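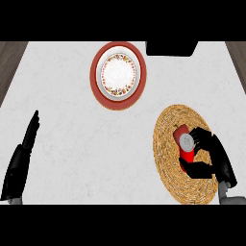 Figure 2. Rendered place setting: a plate with a plain white rim and a ring of small floral motifs, on a round placemat.

3.2 Rim decoration and judged portion size

Earlier work on plate design has mostly dealt with diameter and color contrast. The position of the decoration has received less attention, although a printed band changes where the eye places the border of the food area. A band near the outer edge leaves a large plain center. A band set further in leaves a broad plain rim, as in Figure 2, and the same serving then fills more of the space inside the band. We expected servings on the second type of plate to be judged larger.

The stimuli were prepared in two sets. The Prukberg set used plates with no decoration and served as the baseline. The Betisow set used floral bands at two positions, inner and outer, with band width held constant. Serving volume was varied in 5 steps on both sets. Plate diameter, viewing height and lighting did not change between trials. Each participant saw every combination of plate and serving once, in random order, after a practice block of 15 trials that was left out of the analysis.

Judgments were given on an unmarked line running from "very small" to "very large." We chose the line over a numbered scale to stop participants from repeating an earlier answer from memory. The response was stored as the distance from the left end of the line, divided by its full length. Trials in which the marker was not moved were treated as missing.

Servings on inner-band plates were judged larger than the same servings on undecorated plates at the three middle volumes. At the smallest volume the two conditions could not be told apart. At the largest volume the food covered part of the band, and the spread of responses grew in both decorated conditions. The outer band produced no reliable shift at any volume.

These results agree in direction with the Grodel survey of 2009, which used real crockery and cooked rice, but the shift is smaller here. Two differences in method may matter. The Grodel participants served themselves before judging, and their plates were deeper, so that part of each serving sat below the rim. Neither factor was varied in the present study. Placemat color was also held fixed, and we make no claim about its effect. Section 3.3 repeats the comparison with bowls from the Farquharson set, in which the band runs along the inside wall.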